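September, late, feet up

Second evening in a row I've come home with marker cubes printed on the inside of my eyelids. I told Raluca I'd keep writing these up while the rules are still fresh, mostly so that in a month we can argue about what we decided and I can win.

So! Today was the first day working under the new handling sheet, the one Raluca Sima and I hammered out at Mestlow over way too much coffee. Two pages. The old one from Sonley was longer and hardly anybody read past the part about charging. Ours starts with the cube, and I'm proud of that. Don't pick the gripper up by the cube, don't set it down on the cube, don't stick tape on it, don't cover it with your sleeve. If you've bumped it hard you say so and we redo the check before the next take. No sulking, no blame, just say it.

I also got my way on cables (finally). Before you start you trace yours with your eyes from the device all the way to where it ends. It takes a few seconds and people roll their eyes at me and I don't care.

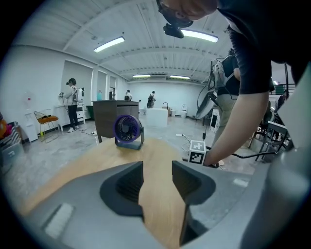 Table with the little purple fan on it, and plenty going on behind.

The morning was slow, and I think that's fine. Melur Mangundap was reading the sheet out loud in a radio announcer voice, which got old by item four but did mean everybody heard it. He had a fair complaint, too. We'd written "keep clear of other operators" and he wanted to know what clear means. An arm's length? Two? From the person or from the end of the gripper? I'd been picturing the person, and Raluca had been picturing the gripper, and we wrote the thing together! So now it says one full arm's length measured from the tip of the fingers with the arm out, and if you can't get that, one of you waits.

We also had the big talk about bystanders. My feeling is that if you're in the room you count, whether you're holding anything or not. You get the same briefing, you know where the cables run, and you know who's allowed to call a stop. Everyone is, by the way. That's item one on page two and I'd put it in red if Raluca would let me. 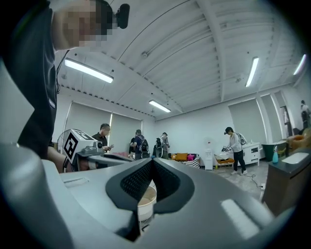
Who gets to call a take bad, the operator or the person checking it later?
Either one. A take that either of them doubts gets marked and set aside, and it only comes back in after a second person has gone through it.

That last rule cost us an hour. Ploltis wants 200 clean takes for this batch and I could feel everyone doing the math on what marking things honestly would do to the number. The running total stands at 3,323 and 617 of those are marked, which looks awful on a chart. I'd still rather have it on a chart than hiding in the pile.

Afternoon was tabletop practice. The sheet says you seat yourself first, get your elbows where they want to be, bring both grippers up, and open and close each one before you reach for anything. I kept skipping the open and close — my own rule! — and Melur called me on it both times.

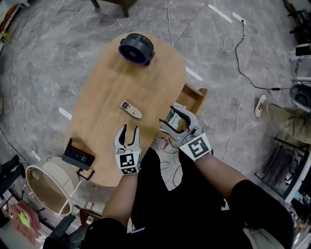 Both grippers up over the oval table, remote control in the middle.

Still to fix: the floor section is too vague. "Keep walkways tidy" is a wish, and I want something a tired person can check at the end of the day. Maybe every cable that crosses a walkway gets covered or moved before anyone picks up a device. Raluca thinks Stetsiuk has decent wording for this in their shop manual and is going to ask if we can borrow it.

Shoulders sore. Must remember to print the new page two before 8, and bring the good stapler.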